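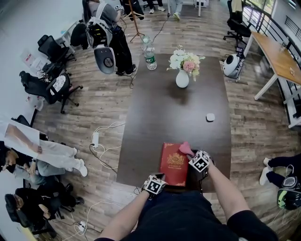
Syahrul Hutapea reckons most people ruin a lampshade before they've cut anything. They buy the fabric first, he told me, then go hunting for a frame to fit it, and they end up with some enormous drum that blocks the telly. Frame first. Always frame first.

I'd gone over to Dilirden with a carrier bag of my own failures to see if any could be saved. Two could. We'll get to those.

He works in the back of Guvby, the haberdashery by the bus station, and teaches there on Saturday mornings. Tea on the go before I'd got my coat off. Shades everywhere, on hooks, on the windowsill, one on the till.

"My mum had one with a fringe," he said. "Awful thing. Mustard. I took it apart when I was seventeen and couldn't get it back together, and she had a bare bulb in the hall till Christmas. So I had to learn."

He did learn, from library books mostly, and from pulling apart junk shop shades to see how they were put together. He says the old ones are still the best teachers. Somebody has hand stitched every strut, and if you unpick it slowly you get your pattern for free. Pin the old cover flat on newspaper, draw round it, done. (I had never once thought of this. I've been guessing with a tape measure for years.)

I asked about binding, the bit I hate. For anyone new, you wrap cotton tape round the wire so there's something to sew into. Mine goes slack by teatime.

"Because you're being polite to it," he said. "Pull it. Pull harder. If you can twist the tape with your thumb it's no good, take it off and start again. I know it's boring. Put the radio on."

He uses plain cotton tape and dyes it in a mug of tea if the fabric is creamy. White tape under cream silk shows up when the lamp's on, looks like bones. His word. Now I can't unsee it on my bedroom one.

Then fabric. He's less fussy than I expected. Old shirts are fine, and so are curtains and pillowcases. What he won't touch is anything stretchy or anything with a big one-way print if you're a beginner, as you'll get to the side seam and the birds will have no heads. He likes a thin cotton lawn best and he cuts on the bias for anything with a curve. Bias meaning diagonally, corner to corner, so it gives a bit when you pull.

"People are scared of it because it wastes cloth. Make a pincushion out of the rest."

Pins next. More then you think, and put them in from the top ring, then the bottom ring, then back to the top, easing the creases out as you go. No sewing till there isn't a wrinkle. He spent ages on one panel while we talked and took all the pins out again twice without even stopping his sentence. I'd have cried.
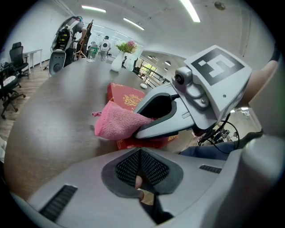
Can you use a glue gun instead of sewing? You can on the trim, he says, but keep it off the main cover, as the heat from a lamp softens it and the whole lot starts to slide.

Which was precisely the problem with failure number one in my carrier bag, a green gingham thing that had sort of slumped. He peeled the cover off in one go. Frame was fine! Bit of rust. He says rub it down with wire wool, a coat of metal primer, let it dry properly overnight and bind it after. Don't bind over rust, it comes through the tape as little brown spots, especially in a bathroom.

Failure number two was a pleated one from a kit. The Nic Aodha kit, the one with the stick-on plastic panel, lots of you have got it. Mine had bubbles all down one side. He was kind about it. Said the trick is to peel only a hand's width of backing at a time and smooth from the middle out with a folded tea towel, and that I'd obviously whipped the whole backing off in one go. I had. Obviously I had.

The other things in the bag were beyond him. One he held up and just put down again.

We got onto bulbs, because I always forget to ask. LED only, he says, in anything home made, and leave four fingers of space between bulb and fabric all the way round. If the shade's too tight for that it's too small for the lamp. He won't make them smaller even when customers beg. And use the flame retardent backing if you're selling, no arguments.

Does he sell many? A few, at the Skinedwood makers' market, though he says he'd sooner teach. "If I sell you one, you've got one lampshade. If you come on a Saturday you go home with a wonky one and you're really proud of it, and you'll be back for more tape."

What's next? Scallops, apparently. Everyone's asking for scalloped edges and he's been cutting templates round the bottoms of egg cups. After that he wants to try paper, proper folded paper, with a cord through the top. He's been practising on old wallpaper samples, and says wallpaper is nicer to fold than any craft paper, just score it on the wrong side with a knitting needle.

I came home with two bare frames, a roll of tape and a pillowcase that is about to stop being a pillowcase. Will put up the finished ones if they're fit to be seen. Saturday classes at Guvby restart in March 2025, you need to ring the shop, they're not good with email.

471 shares

Comments

Maureen T
The tea in a mug trick works on lace too. Don't use Earl Grey, I did and the spare room smelt of it till summer.

pegandbobbin
Had that same kit and the same bubbles!! Wish I'd read this in December, I made them for presents.

Jools
How do you get the old stitching out of the struts without snagging? Mine's a vintage silk one and very fragile

Maureen T
Jools, small curved nail scissors, go from the inside.

Recent posts

Covering a footstool with an old coat
Buttons: what to keep and what to let go
Easy door wreath from garden twigs
My patchwork draught excluder (with pattern)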